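Stindex convoca a músicos de viento y cuerda para la residencia de música de cámara de Flumincombe. Se cubren 16 plazas de intérprete y tres de copista-arreglista. El plazo de solicitud se cierra el 19 de febrero.

## Objeto de la convocatoria

El conjunto residente prepara el ciclo Nazari, una colección de piezas para octeto doble conservada solo en partes sueltas. El trabajo comprende lectura, cotejo de fuentes, ensayo y grabación de referencia. El archivo consta de 215 hojas manuscritas, ya digitalizadas - las personas seleccionadas recibirán copia de las partes que les correspondan.

El alojamiento es en habitación individual, dentro del recinto de Flumincombe, con ropa de cama incluida.
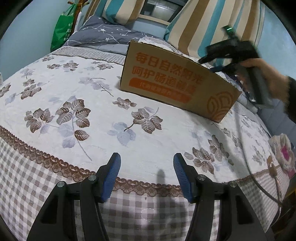 ## Requisitos

- Titulación superior en interpretación o experiencia equivalente acreditada.
- Lectura a primera vista en compás irregular.
- Para clarinete: instrumentos en si bemol y en la.
- Para trompa: transposición desde partes en fa, mi bemol y re.
- Para copistas: manejo de un programa de edición de partituras y exportación a MusicXML.

No se exige experiencia previa en música antigua. La afinación de trabajo es la = 440 Hz.

## Condiciones

La dotación es de 2.000 euros brutos por persona, pagaderos en dos plazos iguales. El viaje se reembolsa contra justificante, en clase turista. El seguro del instrumento corre a cargo del intérprete.

Los ensayos ocupan la mañana y las secciones se reúnen por la tarde. El estudio individual en las habitaciones está permitido hasta las 21:00, con sordina en el caso del metal. 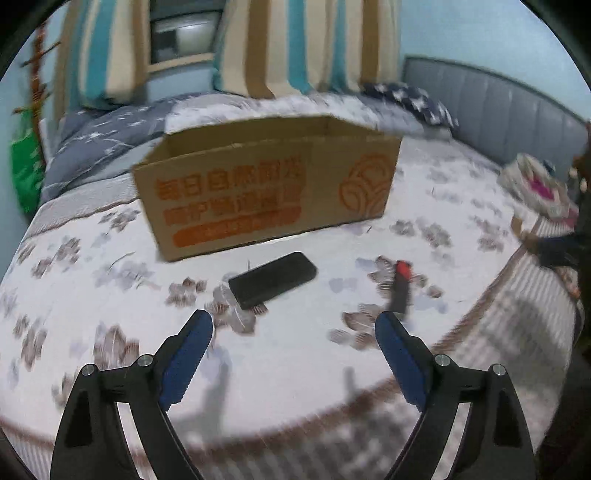

A partir de esa hora queda disponible la sala Hikov, previa reserva en la hoja de turnos. La sala dispone de piano vertical, atriles y dos cabinas - la percusión solo puede usar la cabina grande.

## Solicitud

Enviar en un único PDF:

1. Currículum de dos páginas como máximo.
2. Enlace a una grabación sin editar, con un movimiento lento y uno rápido.
3. Para copistas, una página de muestra con su fuente.

El asunto del mensaje debe indicar instrumento y plaza. No se admiten archivos de audio adjuntos. La resolución se comunicará por correo a todos los solicitantes antes de finalizar febrero.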